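Coffee Corner Notes – README

Maintained by Pirmin Ammann. Last revised 23 May 2023.

What this is

A set of notes and pictures about a small coffee corner and the work that goes on at it: grinding, steaming milk, wiping down, and clearing cables off a table meant for cups. The project goes by Lekota. It replaces an older collection called Leka, which had good pictures and close to useless notes.

I took it over in January and have rewritten most of the text. The old version claimed that the notes showed "how people make coffee." I doubt it. They show how a few people in one room go about it, on a table they also use for other things. Anyone who wants to say something about kitchens in general should look elsewhere, or at least look at more than one kitchen.

Contents

There are 761 entries. Each has a short text and most have a picture. The folder names are the ones from Leka and I have left them alone, including the misspelled ones, so that old links keep working.

grinding – 200 entries
milk – 100 entries
cleanup – 27 entries
everything else – the remainder, unsorted

The last group is the biggest, and that should tell you how far to trust the first three. Cable handling went in there, along with anything where people were getting set up and no coffee was being made.

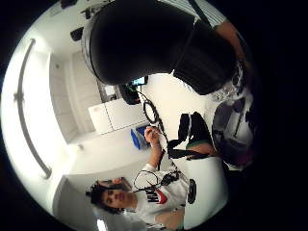 A long cable has to be gathered up before anybody can put a cup down safely, and that takes longer than people expect. Whether gathering it in loops beats laying it flat along the wall, I can't say – the notes argue both sides and neither side measured anything.

The table and what stands on it

The round white table is the main work surface. The grinder goes toward the back with the milk pitcher next to it, and the espresso machine has its own side table against the wall. An earlier note calls this layout "efficient." It means the ground coffee has to be carried from one table to the other, and I have yet to see a reason for it beyond habit.

The striped cloth is logged as a cleaning cloth in some entries and as a drying cloth in others. Please don't build anything on that difference. The spray bottle is logged as "cleaner," with no record of what was in it. 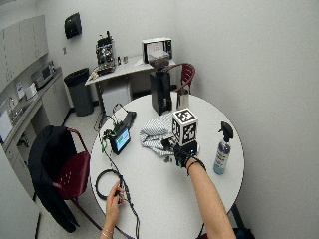

Can I use the notes to compare grinders?
Only if one grinder is enough for you. The notes give no grind settings and no weights, and the comments on taste come from people who had already decided they liked the coffee.

Known problems

Start and end times were typed in by hand and I would not rely on them. Duplicate entries turn up in the milk folder. The Stadonby list of labels was applied to grinding only, and the Jestier list to the rest, so "wipe" and "clean" may mean the same thing or may not.

Corrections go to Pirmin. Please include the entry number and the folder name as spelled.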